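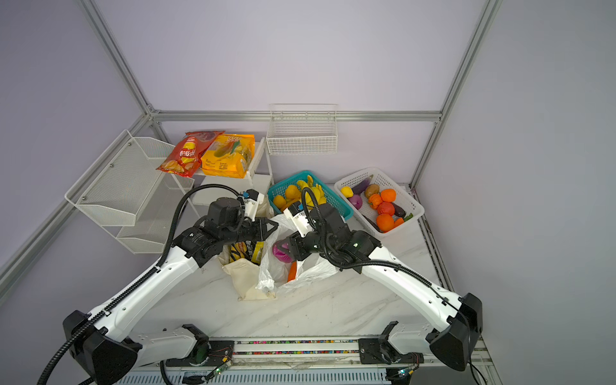
Tip 4: Comparing grippers on the shopping

Use soft bags as well as baskets. A cloth tote folds under the fingers and a thin plastic bag creases, so a gripper that does well on one may snag on the other.

Try round things first: lemons, oranges, an onion. Then go on to a carrot, then bananas, which want a wider opening.

Keep the same groceries for both grippers and put them back in the same places between runs. Hannelore Wendt does 37 picks with the Ceka fingers, then 37 with the Guillot pair, and writes down drops and squashed fruit separately.

Check that the cable on each arm has slack at the wrist before you start.

Wipe the finger pads after every 11 picks.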